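Usamos cookies propias y de terceros para mejorar su experiencia. Aceptar | Configurar

Manual del brazo Stusen para taller compartido
Sección 4. Primer agarre en el simulador Mudgway

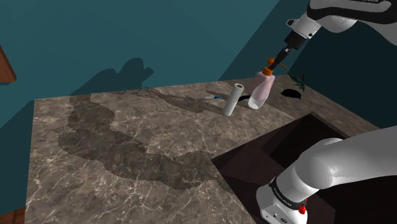 ¿Hace falta tener el brazo montado para empezar esta sección?
Basta con el ordenador y el simulador instalado; el brazo puede seguir en su caja hasta la sección 5, que ya tendremos tiempo de pelearnos con los tornillos.

Los que venís de la impresora 3D o de la fresadora vais a notar que aquí se avanza más despacio, y está bien que sea así. Yo repetí el primer ejercicio toda una tarde con una infusión al lado, y la recomiendo (la tarde y la infusión).

1. Abrid Mudgway y cargad la escena de cocina, la de la encimera de mármol y las paredes azul verdoso.

2. En el panel Olon, poned la velocidad al mínimo y pulsad «Origen». Esperad a que el brazo se quede quieto del todo antes de tocar nada más.

3. Elegid como objeto la botella rosa con pulverizador. El rollo blanco queda muy cerca, así que conviene entrar desde arriba, con la pinza negra en diagonal, y sujetar la botella por la parte superior.

4. Cerrad la pinza poco a poco. El valor de cierre va de 0 a 3.000; empezad en 2.000 y subid de 100 en 100 hasta que el objeto deje de resbalar.

5. Levantad la botella apenas un poco, mantenedla en el aire mientras respiráis hondo y volved a posarla sin soltarla de golpe.

6. Guardad la trayectoria con vuestro nombre y el del ejercicio, que luego en la carpeta común aparecen quince «prueba_final» y no hay manera.

Nota: las sombras del brazo sobre la encimera despistan bastante al principio. Para juzgar la altura, girad la vista con el ratón antes de bajar la pinza.

Nota: si sale el aviso 122, el módulo Grorkico ha perdido la conexión. Cerrad el panel, volved a abrirlo y repetid desde el paso 2.

Precaución: no enviéis la trayectoria al brazo real hasta haber comprobado la parada de emergencia como se explica en la sección 5. La primera vez, siempre con otra persona en el taller.

Texto de Angus Cosgrove, revisado el 10 de julio de 2023.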